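Notes from the Sternbridge visit, August 2020

Typing this up on the train before it all goes out of my head. Went to see the Deso hall at Sternbridge, the two-arm teaching tables mostly, because we want to write our own house rules and everybody said go look at theirs first. Abdel Hamid Street entrance, NOT the main gate. Main gate is closed to visitors and the sign is on the wrong side of the road. Lost ten minutes.

## Getting in

Sign-in sheet, mask, shoe covers, a one-page safety sheet you have to read standing up. I liked the one page. Ours is eleven and no one gets past the second. Theirs says, more or less:

- nobody reaches over a table while the arms have power
- long hair, lanyards, loose sleeves: dealt with before the door
- one person per table is "the caller" and only the caller says go
- anyone at all can say stop

That last one they take seriously. A visitor in our group said "stop" in the middle of a sentence about something else entirely and the table operator stopped. Waited. Asked who called it. Then it got written in the log, false call and all. No eye rolling. Noted.

## The tables

White tops, hard gray floor, a pair of black arms to a table. Jobs are household stuff: drawers, lids, putting a thing in a thing. They keep the objects boring on purpose, and each job has a card. The drawer card says which arm does the drawer, which arm does the object, what counts as done, and what to do if it goes wrong halfway. The toy corn is on the card by name. So is the cabinet.
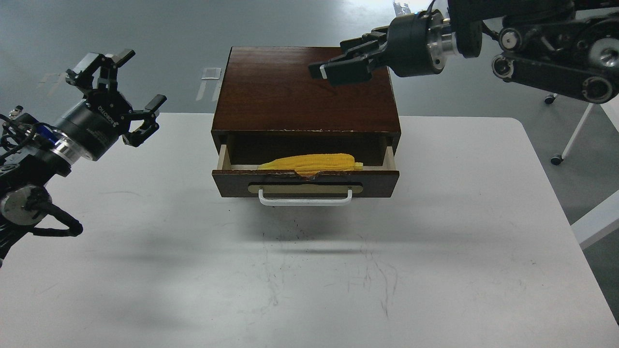 The cards are where most of the good practice lives, if you ask me. I copied down what I could from the drawer one:

1. Both grippers open at the start. If one isn't, it's not a start, reset.
2. The free arm does not rest its weight on furniture. Hovering ok.
3. No closing a drawer on anything that sticks up above the sides.
4. If the object goes off the table, the run is over. Do not chase it with the arm.
5. Damage gets logged the first time it's seen, not when somebody trips over it in the data.

Number 5 I asked about. The cabinets get knocked, little chips in the finish and so on, and they used to swap them out for clean ones. Then somebody worked out that the chips were fine as long as they were recorded. Now each object has a sheet with its marks drawn in by hand. Some of the drawings are terrible. Doesnt matter, you can still tell which cabinet you've got.

Number 4 they had to learn. Story from April, an arm went after something rolling and hit its own limit hard enough to need a new part. Three days down. Rule went on the card that week.

## The log

Paper first, then typed in at the end of the shift. I expected tablets. They had tablets for a while, people tapped whatever got the screen to go away. With paper you get actual words, "drawer sticks on left", "caller was late", that kind of thing. Slow but they use it.

The numbers they gave us: 262 runs thrown out last quarter on one table for breaking a card rule. Sounds like a lot. They keep 3000 as the target for a job before they call it finished, and the thrown out ones don't count toward it, so there's a real cost to being sloppy and the operators feel it. I asked if that makes people hide bad runs. Long pause. Then: yes, it did, until they stopped showing the reject count next to anyone's name. Now it goes by table only. Good answer, wish they'd led with it.

Also, a run can be thrown out by the operator or by the reviewer but only a reviewer can put one back in. And the reviewer can't be someone who worked that table the same day. We do not do this. We should.

## Between runs

This was the part I came for. Reset is its own procedure with its own card (yellow, the job cards are white). Caller says "resetting", arms go to hold, operator says "hands" out loud before reaching in, and "clear" when out. Sounds silly for the first five minutes. After that you stop hearing it, which they admit is a problem too, so they rotate callers every hour.

What they don't have is a line painted on the table for where hands can go. Someone in the group pushed on this quite hard. The reply was that a line on the table ends up in every recording, and anyway people lean over lines. They prefer the words plus the hold. I'm not fully convinced. For a lab with trained people ok, for our place with students coming and going I'd want the line as well.
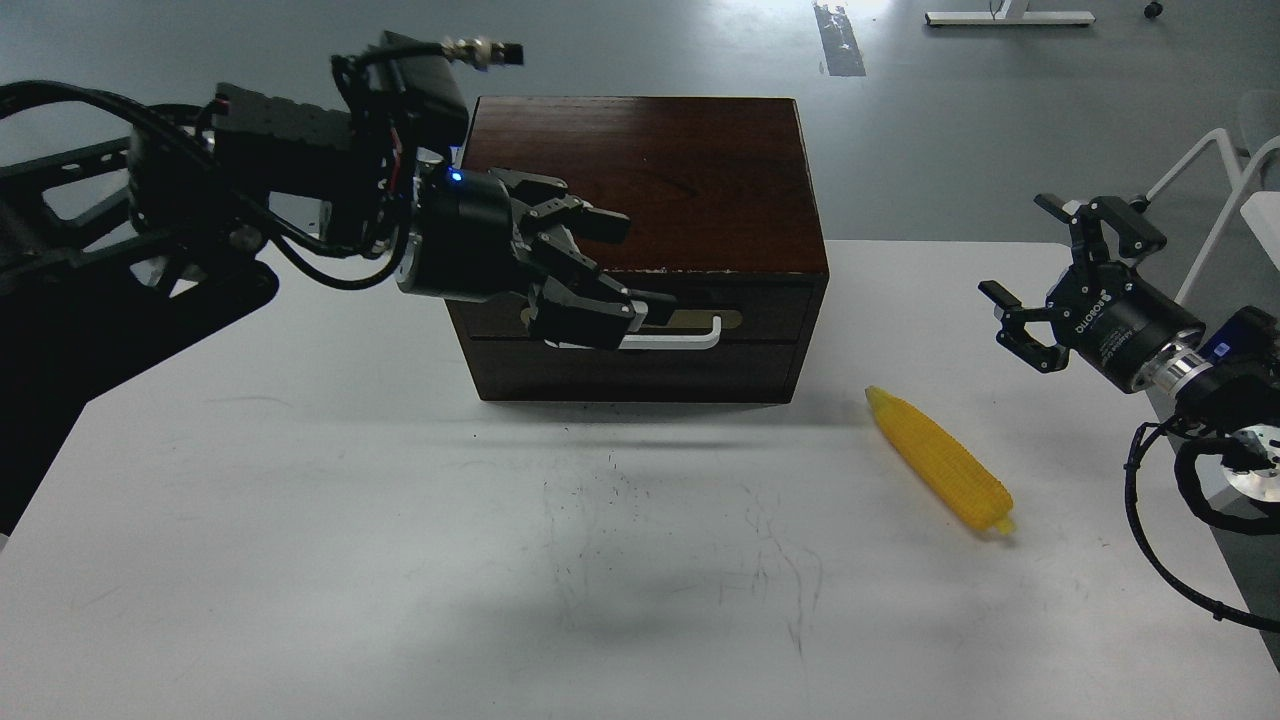
Other thing I'd do differently is the cables. There's a check at the start of shift for anything that could snag, fine, but no check after a crash or a hard stop, and that's when I'd look. Brought it up, they wrote it down. In the log, in actual words.

## The Flundari bit

Short talk after lunch (sandwiches, decent, no coffee). Flundari is their name for the checklist set as a whole, job cards, reset cards, object sheets, the log layout. They'll share it. It's a binder. 1660 for the printed version with a day of training, or free as plain files if you sign that you'll send back changes. We're taking the files obviously.

One warning they gave: don't adopt all of it at once. Another site did and had people reading cards instead of watching the arms. Start with stop calls and the reset card, leave it a month, then the rest.

## For us, this week

- print the one-page safety sheet, bin the eleven pages
- stop calls logged, including false ones
- reviewer can't be same-day operator (need to talk about staffing, 2 of us is not enough for this)
- object sheets for the stuff we already have, chips and all
- cable check after every hard stop, ours not theirs
- ask when the next visit day is, the afternoon group got to see the big arms and we didnt

Return train is from platform B by the way, not the one on the ticket.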